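Toothbrush holder that isn't a toothbrush holder?
Home & Tidy forum > Bathrooms and small spaces
226 views

plellum_mom
Hi all, long-time reader, very occasional poster! We have one tiny bathroom with a sink that has no ledge to speak of, and I'm so tired of those ceramic holders with the little holes, which get grimy inside and are a pain to clean. What does everybody keep their toothbrush in? Bonus points if it's cheerful, as my mornings are not.

Sarmont_Sue
A plain drinking glass, dear. It goes in the dishwasher every Sunday with the supper plates and that's the end of it. I've done it this way since my kids were small and I see no reason to spend money.

biro598
Have to disagree with Sue a little (sorry, Sue!). We went through three glasses in one summer, all of them knocked into the sink by elbows, and the last one chipped the enamel on its way down. Something low and wide, and not glass, is my vote.

Sarmont_Sue
Well, mind your elbows then :) But fair enough, I do have a proper counter.

Joanne Bloxham
Oh, I love this question! I'm firmly in the "use whatever you already like looking at" camp. I've got a soft spot for anything shaped like a watering can, and a little gray one makes a very sweet toothbrush cup, with the round open top and the spout sticking out to the side.
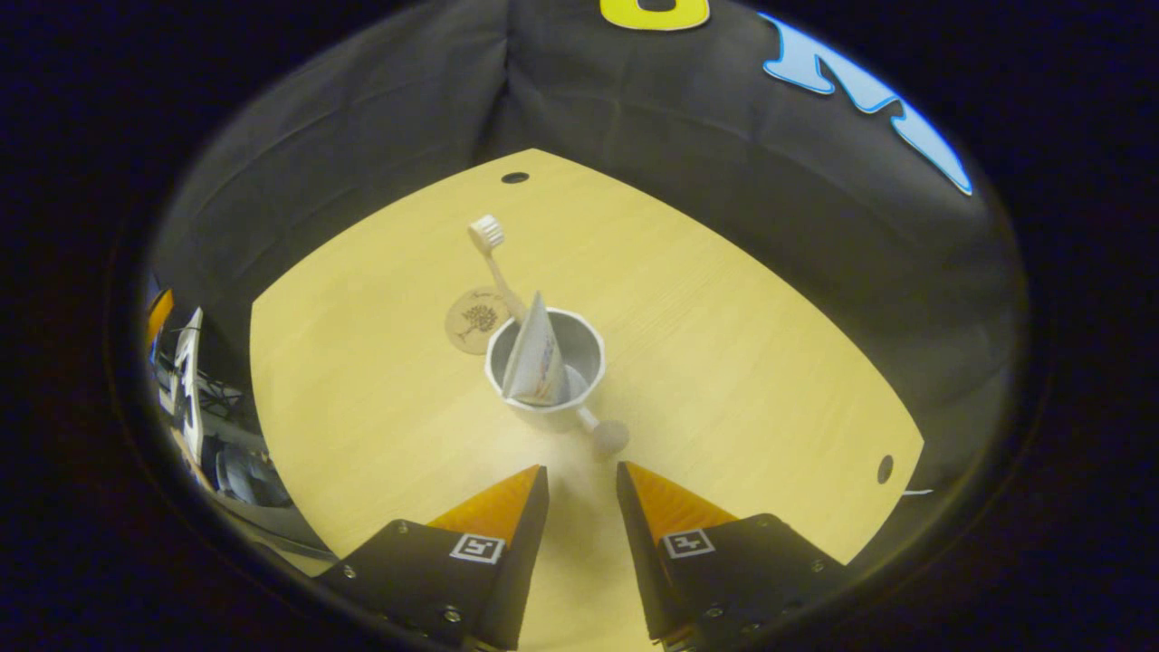
I like a cup with room for something besides the brush, too, so everything stands up together and you can grab the lot when you need to wipe underneath. My sister thinks a spout is silly on a thing that never pours, and we've been arguing over it since July.

biro598
With your sister on this one. A spout is one more place for gunk to settle.

Joanne Bloxham
A bottle brush and a minute of your time, that's all I'd say to that!

plellum_mom
You've all been so kind. I'm going to look through my cupboards tonight before I buy a thing, and Joanne, I'm afraid I now want a watering can.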